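트레드컴 영화문화재단 지원사업 중간 진행 보고
사업명: 홍콩 무술영화 자료 정리 및 해설집 발간 (수행: 스케러스컴 자료실)

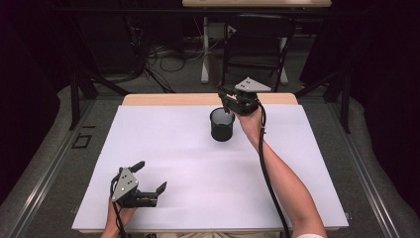 데자르댕 쪽에서는 지난 분기 보고를 읽고, 배우 개인사보다 무술감독과 스턴트 팀의 기록을 앞에 두는 편이 해설집의 취지에 맞지 않겠느냐는 의견을 보내왔다. 배우 이야기는 이미 나온 책이 많다는 것이었다. 내부 검토 후 이 의견을 받아들여 목차를 바꾸었다. 1장은 촬영소 제도, 2장은 무술감독, 3장은 스턴트 팀이며 배우 편은 4장으로 옮겼다.

1. 자료 정리
정리 대상은 전단, 포스터, 잡지 기사, 상영 프로그램을 합쳐 3000점이다. 이 가운데 700점의 목록 입력이 끝났다. 계획보다 늦다. 같은 영화가 광둥어 제목, 표준어 제목, 영어 제목, 국내 개봉 제목으로 따로 적혀 있어 한 작품으로 묶는 데 시간이 많이 들었다. 국내 개봉 제목은 재개봉 때 바뀐 경우도 있어서 대조표를 별도로 만들었다. 대조표는 현재 110편까지 작성했고 나머지는 목록 입력과 같이 진행한다.

인명 표기도 통일했다. 본문은 국내에서 굳어진 한자음 표기를 쓰고, 찾아보기에는 광둥어 로마자 표기를 함께 적는다. 예명이 여럿인 사람은 출연 당시 크레디트에 오른 이름을 우선한다.

2. 해설집 원고
1장과 2장 초고가 들어왔다. 1장은 분량이 많아 필자에게 축약을 요청했다. 2장은 사실 확인 중이다. 잡지 기사에만 나오고 다른 근거가 없는 일화는 본문에서 빼고 주석에 출처와 함께 적기로 했다. 촬영 중 부상 이야기가 특히 그렇다. 같은 사고가 기사마다 다른 영화의 일로 적혀 있어 현재로서는 어느 쪽도 확정할 수 없다.
3장은 필자 사정으로 착수가 늦어졌다. 원고 마감을 10월로 조정하였다.

3. 상영회
트록데일 상영관에서 2회 열기로 한 해설 상영회 중 첫 회를 수요일 저녁 7시에 진행했다. 관객 질문은 더빙판과 원어판의 차이에 몰렸다. 음향을 후시로 녹음하던 관행은 1장에 한 절을 추가하여 다룬다. 두 번째 상영회의 작품은 아직 정하지 못했다. 후보작 한 편의 상영권 보유자가 확인되지 않았고, 다음 달까지 회신이 없으면 다른 작품으로 바꾼다.

4. 예산
인건비와 상영회 대관료는 계획대로 집행하고 있다. 도판 사용료는 예상보다 많이 나올 것으로 보인다. 포스터 일부는 권리자가 둘 이상이어서 각각 허락을 받아야 한다. 부족분은 인쇄비에서 옮겨 쓰고자 하며, 변경 신청서는 별도로 제출한다.

5. 요청 사항
가. 3장 원고 마감 변경 승인
나. 인쇄비 일부의 도판 사용료 전용 승인
다. 목록 공개 범위에 대한 재단 의견. 권리 관계가 불분명한 자료는 서지 정보만 공개하는 안을 검토하고 있다.

다음 보고는 12월에 제출한다.

스케러스컴 자료실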